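Home | Projects | Reports | Contact

Progress report to the Jutisus fund: the Buvedberg packing room
Prepared by Tainá Peixoto, November

Dear Zoila Ccori,

With this report I inform you about the work on the packing room since our last letter. The grant was given for making the work surfaces better and for bringing order to how we receive and send small parcels. Most of the plan is done, and one part is late. I explain both.

Work surfaces

The old tabletops were the biggest complaint of the team. Small things rolled away and the boxes slid when somebody wrote on them. We compared the materials from two suppliers, Pärn and Skukby, and after a trial of four weeks we decided for a gray rubber mat with a fine diamond texture. The team asked for a surface that is dark enough to see a dropped paper clip or a piece of tape, and this was the main point in the decision.

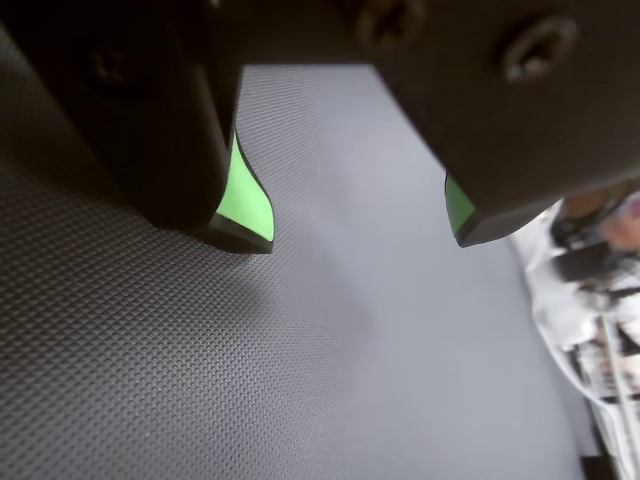
Encarnación Quintana wrote the cleaning instruction together with the evening shift. The mat must be wiped along the pattern with a cloth and mild soap, and no knife may be used directly on it. The cutting is now done at the side bench. One mat was already damaged by a box knife in the first week, before the instruction was on the wall, and we paid the replacement from our own budget.

Boxes and labels

Before the grant we had boxes in too many sizes, and each person had a favorite. We reduced the choice and now use mostly shallow brown corrugated boxes. For the sorting at the table we take the flaps off, so the hand goes in easily and everybody sees what is inside. The label should be on the outer side panel, near a corner, and the side with the label should face the person who works - this small rule took longer to learn than we expected. 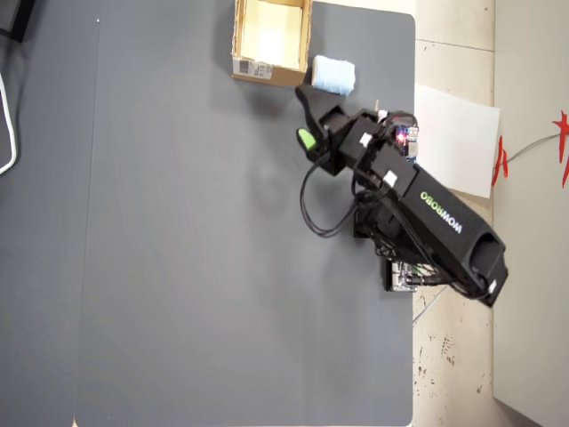
Reading time: 5 minutes

Bheki Van der Merwe keeps the list of wrong or missing labels. In the last check of 100 parcels he found four with a problem, and all were old labels which we did not remove before using the box again. We will buy blank stickers to cover them.

What is late

The shelves for empty boxes are not installed. The supplier changed the delivery two times, and Estrella Magaña is now asking for a written date. Until then the boxes stay in the corridor, folded, in piles of 40. It is not a good solution and the team says so.

Money

We have used roughly the part of the budget that was planned for this period. The shelves are ordered but not paid. I ask your permission to move the rest of the training line to the shelves, as the new offer is higher than the first one.

Next steps

Estrella will send you the new offer when she has it. We also want to put mats on the side bench, if the price from Skukby stays the same. You are welcome to visit the room in the morning, before the deliveries arrive.

With kind regards,
Tainá Peixoto

Last updated: November
Contact | Copyright Buvedberg | Back to top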